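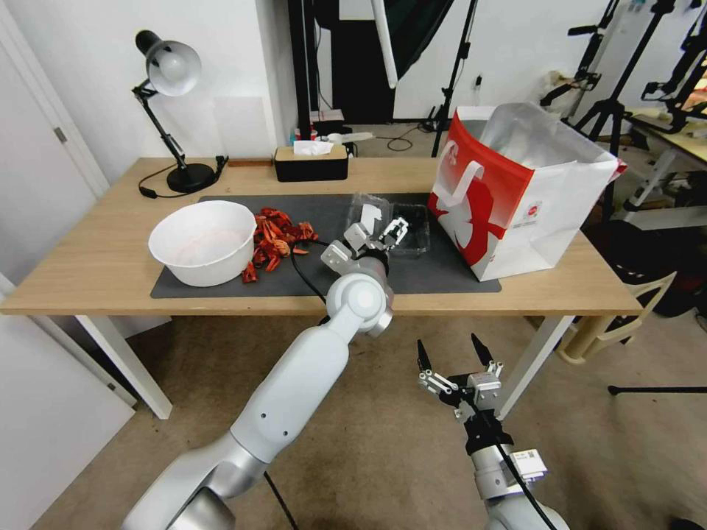 Where do the crawfish shells go once the table is cleared? Into the lined bag with the rest of the food waste, and the bag goes down to the bins the same evening. Shells left overnight in September stank up the whole room.

2018-10-17
Lavgate, room 244. Clearing the table after a meal.

Order I want to keep to from now on:
Shells first, by hand or with the bowl held under the edge of the mat. The small leg bits get stuck in the weave, so go over it 2 times.
Spoons and leftover fruit next. Fruit that is still good goes in the fridge with the lid shut. Anything that touched the shells goes out.
Plastic containers get a rinse before recycling. The Ivico ones crack if you bend the lid back too far, so open them from the front corner.
Bowl last. Hot water and dish soap, leave it 20 minutes, then wipe. The red oil stains white plastic if it sits.
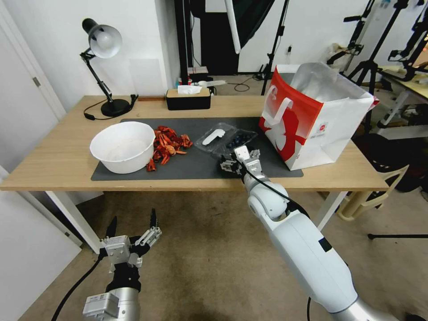

Blueberries and spoon in the clamshell, shells still on the mat.

Keep the lamp and its cord toward the back while wiping. Unplug it first if the mat is coming off the table.

The mat needs a proper wash. Dish soap alone did not get the smell out last time. Tinen cleaner worked better but leaves a film, so rinse after. There is a spare mat on the shelf, Shao part no. 2577, same size, not opened yet.

To do:
- order bag liners, the thicker kind
- ask whether we can put a tray under the shells next time
- find the lid for the small bin
- move the paper towels closer to the table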